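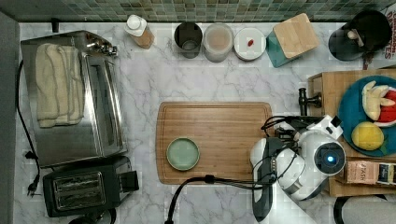
Breltow Community Board > Arts and Buildings > Tile wall in the old bus station lobby

northend_kate
Does anyone know what the plan is for the tile wall in the Rondotov Street bus station? The city is turning the building into offices for the permit department and the drawings on the website show a plain white wall where the tiles are now. I emailed and got an auto reply.

For people who haven't been in there, it's the long wall behind the ticket windows by Hadi Mahasneh. River at the bottom, the mills, then the hills going up to the ceiling. I went past it every day for years on the way to school.

gus_p
It's coming down. It was in the November packet for the council, way in the back under "interior finishes." They want to run new ductwork and wiring behind that wall and the contractor says the tiles can't stay up while they do it.

northend_kate
Coming down and going where?

gus_p
Storage, according to the packet. It doesn't say where or for how long.

millrace
Storage means a basement, and then somebody needs the basement. Same thing happened with the carved doors from the post office. I have asked about those doors more than once and no one at the city can tell me where they are.

tdorsey
I'll be the unpopular one. I never liked the wall. It's brown and dark and half of it has been behind a vending machine for as long as I can remember. The permit office needs the space and the building has no proper heat. If it costs a lot to save, take good photos, put them up in the hallway, and move on.

northend_kate
The vending machine isn't the artist's fault.

tdorsey
Didn't say it was. I'm saying the city has had years to care about it and didn't, and now that there's a use for the building everybody loves the tiles.

oldkiln
I worked in a tile shop for a long time and helped patch that wall once, so a few facts. There are close-set handmade tiles, pressed and glazed by Mahasneh himself, and they're set in a thick mortar bed. They were never meant to come off. You don't pry them off one at a time or you'll lose a lot of them. You cut the wall into sections from behind, mortar and all, and brace each section before it moves. It's slow and it's heavy. But it's been done in plenty of other buildings.

The brown is mostly nicotine and floor wax, by the way. The glaze underneath is a lot lighter. The hills are green.

tdorsey
Green? I would have sworn they were brown.

oldkiln
We cleaned a patch down by the left ticket window when we did the repair. Soft gray green. If you look low on the wall you can still see the edge of where we stopped. 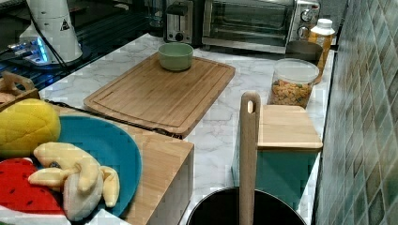

Green bowl on the cutting board, next to the toaster

hazel_r
oldkiln, do you know if there are spare tiles anywhere? My aunt took a class with Mahasneh at the rec center and she says he always fired extras.

oldkiln
There was a crate of them in the station when we did the patching. We used a few. I don't know what became of the rest. He numbered them on the back in pencil under the glaze, row and position, so if the crate is still around it would be easy to match them up.

gus_p
Went back and read the whole packet. The line item for "remove and store decorative tile" is $3000. That's all there is.

oldkiln
$3000 wouldn't cover the bracing. At that price they're planning to knock them off with a chisel and put what's left in buckets.

millrace
There it is.

tdorsey
Okay, that I don't agree with. If they're going to say they're saving it, they should price it like they're saving it. I'd still rather they were straight with people and said it's being demolished.

j_welk
Has anyone thought about just leaving it and running the ducts somewhere else? The ceiling in that lobby is very high. I do commercial HVAC, and from the drawings it looks like they went behind the wall because it's the shortest path. You could drop a soffit along the opposite side. It would cost more in duct and less in demolition. I can't say how it nets out without seeing the building.

gus_p
The mechanical drawings are by Ronix. Their name is on every sheet. Maybe someone could ask them directly.

j_welk
They'll tell you to ask the city. They draw what they're told to draw. The question has to come from a council member.

hazel_r
I called the Abou Jaoude gallery on the square because they had a show of his smaller pieces. The woman I talked to was very helpful. They have his sketches for the bus station wall, full set, in color. She said they'd lend them for a public meeting if someone asks in writing. She also said the gallery would put $2000 toward moving the wall if the city agrees to reinstall it somewhere people can walk up to it. Not in a back office.

northend_kate
That's great. Did she say who at the city they've been talking to?

hazel_r
No one has called them. They found out from me.

tdorsey
Where would it even go? That thing is huge. You'd need a wall with nothing on it and a floor that can take the weight.

millrace
The new wing of the library. The wall across from the elevators is blank and it's on a slab.

tdorsey
Library has the kids' paintings on that wall.

millrace
Those are on a rail. They can hang anywhere.

tdorsey
Tell that to the kids. I think you're going to find that every blank wall in town is already promised to someone. I'd look at j_welk's idea first. Cheapest way to move it is not to move it.

oldkiln
Agree with tdorsey on that. Any time you cut a wall like that you lose something along the cuts. Leave it where it is if there's any way to do it.

northend_kate
Heard back from the council office, finally. The interior work is on the agenda for Mon 24 December, morning session. Public comment is allowed but you have to sign up at the clerk's desk before it starts. I know it's a terrible day for it.

gus_p
Christmas Eve. Sure.

northend_kate
I'm going. I'll ask about the ducts and the price for removal. Hazel, could you send the letter to the gallery so we have the sketches?

hazel_r
Writing it tonight. I'll sign it as a resident unless other people want their names on it. Send me a message if you do.

j_welk
Put me down. I'll come if I'm not on a call. The item to ask about is number 9 on the agenda, the mechanical sheets are attached to it, and page 19 shows the chase behind the ticket windows. Have that page in your hand.

millrace
Add me. And I'm asking about the post office doors while I'm up there.

tdorsey
You can put my name on the part about the ducts. Leave it off the part about how beautiful it is.

hazel_r
Fine, I'll make it two paragraphs.

oldkiln
If anyone gets into the lobby before then, look in the closet to the right of the ticket windows. That's where the crate was.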